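Visite chez Spahić : une journée à comparer des pinces
Compte rendu, jeudi 6 avril

Le train du matin était à l'heure, le bus un peu moins, et j'ai fini à pied le long de la zone d'activités avec mon sac qui me sciait l'épaule. Aucune importance : j'attendais cette visite depuis l'automne. L'atelier Spahić ouvre ses portes deux fois par an aux gens du métier et aux curieux, et cette fois le programme était consacré aux préhenseurs. Une journée entière à regarder des pinces attraper des choses, à les faire tourner soi-même, à poser toutes les questions qu'on n'ose pas poser à un commercial. Le bonheur !

Nous étions 11 dans le groupe du matin. Des intégrateurs pour la plupart, deux enseignants de lycée technique venus de loin, une dame qui équipe des cuisines collectives et qui a posé les meilleures questions de la journée. Café, viennoiseries, badges à clipser, puis on nous a confiés à Nahom Ejigu, responsable des essais, qui nous a emmenés directement dans la salle du fond sans passer par la case diaporama. Je lui en suis encore reconnaissant.

Le principe de la journée tenait sur une feuille scotchée à la porte : trois pinces, les mêmes objets, les mêmes consignes. La Drolenau, une pince parallèle à deux doigts, toute simple, course courte. La Skangate, deux doigts aussi mais articulés, qui se referment en enveloppant un peu la pièce. Et la Tivside, à trois doigts, la plus lourde des trois et de loin la plus bavarde (elle renvoie des mesures d'effort en continu, il y avait de quoi remplir un écran entier de courbes).

Les objets, maintenant. Je m'attendais à des cubes en mousse et à des cylindres usinés, le lot habituel des démonstrations où tout marche. Chez Spahić, on travaille avec de la vaisselle. Tasses, bols, couvercles, et surtout des couverts, parce que l'un de leurs clients trie des plateaux de restauration et que les couverts sont une plaie. C'est plat, ça glisse, ça se chevauche, et ça brille.

Ce dernier point a occupé une bonne partie de la matinée. On oublie vite, quand on parle de préhension, que la moitié du problème se joue avant que les doigts se ferment. Si la caméra ne sait pas où s'arrête le manche et où commence son reflet, la meilleure pince du monde se referme à côté. Nahom a une formule que j'ai notée dans la marge : « Une cuillère, pour une caméra, c'est surtout un miroir mal rangé. »

Avant de passer aux bras, l'équipe prépare donc tout en simulation. Deux grands écrans sont installés contre le mur, avec un poste de calcul qui souffle fort dessous. On choisit la pince, on choisit l'objet, on déplace les lampes virtuelles, et on lance. Ils s'amusent à pousser l'éclairage jusqu'à ce que ça devienne franchement pénible pour l'algorithme de vision, et c'est ce genre de vue, prise au plus près des doigts, qui m'a le plus marqué. 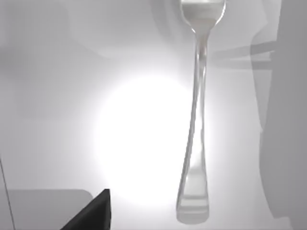 Vue de simulation : la cuillère, manche vers le bas, en plein contre-jour. Le doigt de la pince est en bas à gauche.

Regardez le manche : des traînées claires et sombres sur toute la longueur, au point qu'on le croirait en verre. Le bord gauche se perd un peu dans le halo. Un œil humain reconstitue la cuillère sans effort, mais un détecteur de contours s'y casse les dents, et l'un des enseignants a passé dix bonnes minutes à demander comment on annotait une chose pareille. Réponse : on ne l'annote pas, le simulateur connaît la position exacte de l'objet et fournit l'étiquette tout seul. J'ai vu deux ou trois têtes se relever à ce moment-là.

On nous a ensuite laissé la main. J'ai pris le poste de gauche avec la dame des cuisines collectives, et nous avons déplacé la lampe, changé la rugosité du métal, recommencé. Avec un inox brossé, tout devient facile ou presque. Avec un poli miroir, on retombe dans les ennus de la vue ci-dessus. Elle m'a fait remarquer que ses couverts à elle, après quelques centaines de passages au lave-vaisselle, n'étaient plus ni l'un ni l'autre, plutôt rayés dans tous les sens. Nahom a tout de suite ouvert les réglages pour essayer d'ajouter des rayures. Le résultat ressemblait davantage à un chat passé par là, mais l'idée est restée sur la liste.

Déjeuner sur place, debout. Très bon taboulé.

L'après-midi, passage aux bras réels. Trois cellules côte à côte, une par pince, avec des portillons et un arrêt d'urgence qu'on nous a fait essayer chacun à notre tour. Mes notes sont un peu en vrac, je les remets dans l'ordre où j'ai fait le tour.

La Drolenau d'abord. J'avais un a priori, je l'avoue : deux mors droits, ça me semblait bien pauvre. Eh bien sur les manches, elle est redoutable. Elle descend, elle serre, elle remonte, et le geste est d'une netteté qui fait plaisir. Son point faible arrive dès qu'on demande de saisir par le cuilleron, la surface bombée chasse la pièce et on la retrouve de travers. Les patins fournis d'origine sont assez durs. L'équipe en a moulé d'autres, plus souples, et la différence se sent tout de suite quand on tire sur la cuillère à la main pendant que la pince tient. J'aurais bien passé une heure rien que là-dessus.

La Skangate ensuite, ma préférée, autant le dire. Les doigts s'adaptent à la forme, ils viennent se poser de part et d'autre d'un bol ou d'une tasse avec une douceur étonnante, et on peut arriver un peu décentré sans que ce soit un drame. Pour une vision hésitante, c'est précieux. En revanche, ramasser un couvert posé à plat lui demande une approche particulière, bout des doigts rasant la table, et la première tentative du groupe s'est soldée par un joli bruit de ferraille. La deuxième aussi. À la troisième, quelqu'un a pensé à réduire la vitesse d'approche et la cuillère est montée bien droite, petits applaudissements.

La Tivside, enfin. C'est une belle machine, et je comprends qu'on en tombe amoureux. Trois doigts, des capteurs partout, la possibilité de faire pivoter un objet sans le reposer. Pour de la recherche, je signe. Pour trier des couverts toute la journée, elle me paraît encombrante : dans un bac un peu profond, le corps de la pince touche les parois avant que les doigts arrivent au fond. Côté logiciel, le contrôleur demande pas mal de patience, les messages d'erreur sont des codes et le classeur qui les explique était, ce jour-là, dans un autre bureau.

Un mot sur le placement des caméras, parce que la discussion a été animée. Deux écoles dans la salle : la caméra fixe au-dessus du bac, et la caméra au poignet, qui voyage avec la pince. La première voit large et ne bouge pas, l'étalonnage est tranquille. La seconde voit de près, mais elle voit aussi ses propres doigts et un bon morceau du bras, et il faut vivre avec. Spahić utilise les deux et bascule de l'une à l'autre pendant la descente. J'ai trouvé la transition très propre, avec juste une petite hésitation avant la fermeture.

Pour ceux qui aiment les chiffres, le protocole complet prévoit 200 saisies par pince, étalées sur plusieurs jours. La série a démarré en mars et n'était pas terminée lors de notre passage, donc pas de classement officiel à rapporter. Nahom préfère attendre la fin avant de montrer un tableau, et il a tenu bon malgré l'insistance d'un intégrateur assis au premier rang.

Quelques remarques pratiques si vous comptez y aller à la prochaine session :
Chaussures fermées obligatoires, ils en prêtent mais pas dans toutes les pointures.
On peut apporter ses propres pièces, il suffit de prévenir à l'inscription. Je ne le savais pas et je m'en mords les doigts.
Le groupe du matin profite mieux des postes de simulation, il y a moins de monde autour.
Photos autorisées, sauf dans le couloir des projets clients.

Je suis reparti avec un patin souple dans la poche (offert !), quatre pages de notes et l'envie de refaire entièrement l'éclairage de notre petite cellule. Le soir même, dans le train — bondé, évidemment —, j'ai dessiné un support de lampe au dos du programme. Il est moche mais je vais l'imprimer cette semaine, en version courte d'abord, pour voir si ça passe sous le bras.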